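Count the Grasps That Almost Worked

An opinion on how we score manipulation results
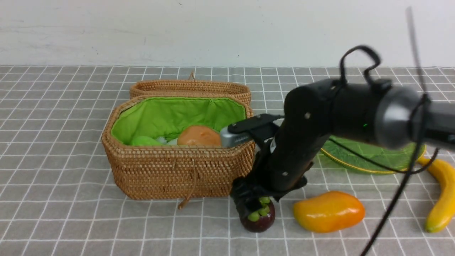
One reader of an earlier draft, writing from Wiralbridge, objected that a success rate is the only number worth printing, because a customer who wants fruit in a basket doesn't care how the fruit was held on the way there. Anything else, the reader wrote, is a lab talking to itself.

I understand the objection and I used to share it. I now think it is wrong, and the work we did at Ivbridge in May is the reason I changed my mind.

The task was packing a basket. Fruit on a tablecloth, a woven basket with a cloth lining, one arm, one gripper with bumpy green pads. The policy was trained on 600 demonstrations and then tested on 200 trials with the fruit placed in new positions. A trial counted as a success if the named fruit was inside the basket at the end and nothing else had been knocked off the table. That is close to how most groups would define it.

Our first policy scored 71 percent. We changed the way the training data was sampled, giving more weight to the seconds just before and after contact, and ran the same 200 trials again. The score was 71 percent again. Under the usual rules the write-up is one line long: the change made no difference.

Anyone who had sat through both sets would have said otherwise. With the first policy, the arm often closed on the fruit off center, lifted, lost it, and went back for it. Sometimes it did this three times before it got the fruit over the rim. With the second policy the first grasp usually held. The failures came later, and nearly all of them came at the lining. The fingers went down into the fabric, opened, and brought a fold of cloth back up with them. If that pulled the fruit out, the trial failed.

So one policy was bad at grasping and fairly good at letting go. The other was good at grasping and bad at letting go. The final number could not tell them apart. A person choosing which one to build on would want to know.

My proposal is simple. Every manipulation paper that reports a success rate should also report, for each trial, the number of grasp attempts, the stage at which a failed trial failed, and whether the object moved before the fingers closed. All three can be read off the video. None of them needs a new sensor. It took one person two afternoons to do it for our full set, and the second afternoon went faster.

The third item is the one people argue with, so I will spend more time on it. A mangosteen is round and hard and sits on a smooth cloth. If one finger touches before the other, it rolls. A policy that lets it roll and then chases it can still succeed. A mango is longer and doesn't roll as easily, so the same bad habit doesn't show. If the test set has a lot of mangoes in it, the score goes up and the habit stays. If somebody else repeats the work with rounder fruit, the score goes down and they are told they did something wrong. I have seen this happen with the Farooqui task list, where the object names are fixed but the proportions are left to the lab. Two groups can follow it to the letter and be testing different things.

There are fair arguments against me. One is cost. Labeling by hand doesn't scale, and a group running many thousands of trials can't do it. My answer is that they can label a random sample and say how large it was. Another is that stage labels are a matter of judgment. Where does the lift end and the carry begin? We had two people label the same trials and they disagreed mostly on that boundary. We merged the two stages and moved on. A rough label that two people agree on is more useful to me than a fine one they don't.

The stronger objection is that more numbers give authors more places to hide. If the success rate is poor, the abstract will talk about first-grasp rate. That will happen. It happens now with hand-picked videos, which are harder to check than a table.

I would also like people to stop throwing away the interrupted trials. Our log holds 501 recordings from that period, including setup runs and trials stopped by the operator. Only the completed ones go into the score. The stopped ones are where the arm pushed down on the rim of the basket, or where a cable pulled tight and the wrist couldn't turn far enough. A policy that has to be stopped by hand more often than another is a worse policy, and our own scoring rule left that out.

The Jekuvance reporting template, which we used for the write-up, has one box for the result. We put the success rate in the box and attached the rest as a separate sheet. I expect most readers will look at the box. I would like the next version of the template to have four of them, and until it does, we will keep sending the sheet with every result we submit, including the ones where it makes us look worse.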